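Speaker notes: Good practice for hand-held demonstration work on household appliances
Session two, Wednesday, 10:30 a.m.
Speaker: Bilal Zein, Mondska working group on collection practice

Slide 1. Opening

Good morning. Thank the hosts at Hevarow for the room and the Farah site for releasing staff to attend. State the purpose of the session: to present the Mondska practice rules for recording demonstrations with hand-held grippers, as revised in February, and to take comments before the text is closed.

Remind the audience that these are internal rules. They apply to all teams working under the Lirklow program and do not replace the safety law of any country in which a team operates.

Slide 2. Scope

The rules cover demonstrations performed by a person holding a gripper tool, on ordinary objects, at a table or counter. Doors, drawers, lids, dials and switches are included. Work with a powered arm has its own document and should be raised in the afternoon session.

Pause here. At the Farah briefing several people asked whether a rule written for one kind of work could be borrowed for the other. The answer is no, unless the site lead has agreed to it in writing.

Slide 3. Before the first recording

Read the rule aloud: "The operator shall inspect both fingers, both pads and both markers at the start of each session and after any drop or collision."

A marker with a lifted corner or a scratch across its pattern is to be replaced before work goes on. Cleaning it and hoping for the best is not acceptable. Pads are changed as a pair. Screws are checked by hand, with the tool switched off.

Appliances used as props stay unplugged unless the task sheet calls for power. Where power is required, a second person must be present. Nothing is to be heated in an oven or toaster for the purpose of a recording.

Slide 4. Approach and grasp

Spend the most time on this slide. Handles account for most of the rejected recordings in our review. Of 3000 recordings checked, 400 were returned to the site, and the usual fault was a grasp begun before the fingers were lined up.
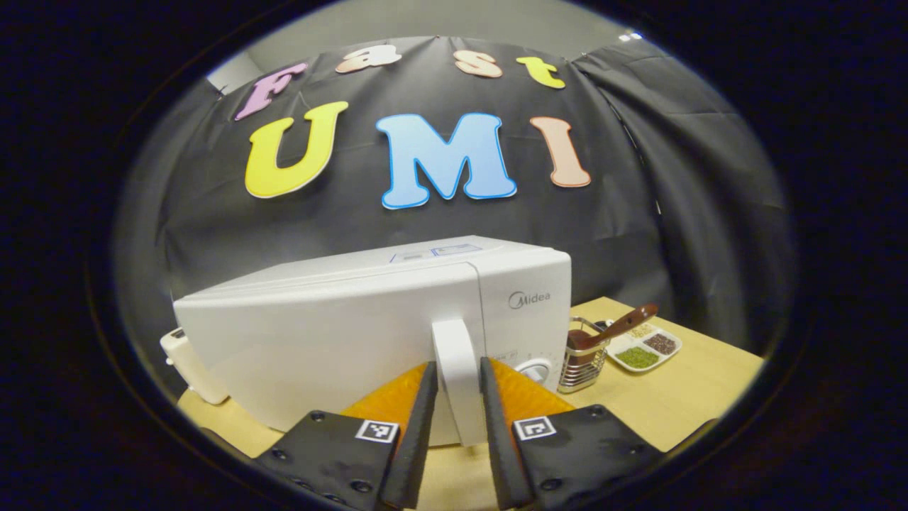

The operator should bring the fingers to either side of the handle, pause, and then close. The pause need not be long, but it must be there. A door is opened along its own arc, at a speed the operator could keep up for the whole session. Pulling straight back on a hinged door loads the handle and may shift the appliance on the table.

If the grasp slips, the operator lets go and finishes the recording as a failed attempt. It is labeled as failed. Regrasping in the middle of a recording is allowed only where the task sheet says so.

Slide 5. The work surface

Other items may remain on the table, and most tasks are better for having them. Utensils, trays of dry goods and small appliances are all acceptable. Two conditions apply. No item may stand in the swing of a door, and open containers must be far enough away that a knock to the appliance will not spill them.

Private papers, screens and family photographs are removed from view. Logos on appliances may stay.

Slide 6. Operators

No operator records for more than 70 minutes without a break. New operators complete 80 practice recordings under supervision, and these are kept apart from the main set. An operator may stop work at any time for discomfort in the hand or wrist, and the stop is logged without a request for further explanation.

Slide 7. Records

Each session sheet names the operator, the tool, the pads fitted and any part replaced. Sheets are signed the same day. Corrections are made with a single line through the error so that the first entry can still be read.

Slide 8. Comments

Open the floor. Ask speakers to give the rule number first. If the discussion turns to pad material, refer it to the Hevarow test team, who will report separately. Written comments go to the Mondska office, and forms are on the table by the door.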